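Fault Technician, Two-Arm Manipulation Cell (full time, on site)
Janmont Robotics, Clurnadon site

We are hiring someone to find out why our robots drop things, stop for no reason, and once in a while keep going when they have been told to stop. The last one is the reason this job exists.

In the spring, one of our two-arm cells ignored a soft stop. The right arm finished its move, met the left arm coming the other way, and the two of them leaned on each other until a wrist bracket gave. Everyone was outside the barrier and the hard stop worked the first time it was pressed. We lost a wrist camera, a gripper finger and a good deal of our confidence. The cause was a stale message in the queue between the planner and the Vutel controller. It took us far too long to find, mainly because the people looking for it were the people who had written it.

So we would like a stranger. You will report to Catríona Brennan, who runs test and safety and who has already put most of the obvious questions to us, loudly.
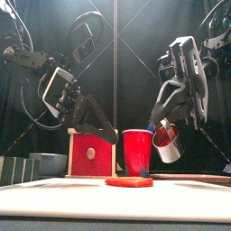 Most faults in the cell come from handovers and close passes, where both arms want the same few inches of air. On paper the tasks are nursery school stuff. Pick up a cup, leave the other cup alone, don't hit the box. Then you get the right gripper holding a white cup by the rim, tilted, just off a red cup on the table, with the left finger hovering over the corner of the box next door, and you start to see how a late message could spoil somebody's afternoon. Your job is to work out how late is too late, and to write it down so that the rest of us believe you.

What you'll do:
Run the 1000-cycle soak test after every controller change, and read the logs when it fails
Reproduce faults on purpose, behind the barrier
Check both stop circuits before each shift and sign for them
Replace cables, fingers and wrist cameras
Tell engineers their fix didn't fix it

What you'll need:
Hands-on time with industrial or research arms
Enough Python to search a log without asking for help
Comfort with lockout procedures, including when you are in a hurry
Clear, plain writing - our last incident report ran to 300 pages and had no findings

Helpful: experience with Triantafyllou force sensors, or a forgiving attitude toward them.

The job starts in August. To apply, send a resume and one page on a fault you chased, including the part where you were wrong. We read those pages first. Shortlisted people will spend a paid half day with the cell and a log file we already know the answer to - we think.

Posted 28 June 2021

Contact | © Janmont Robotics | Back to top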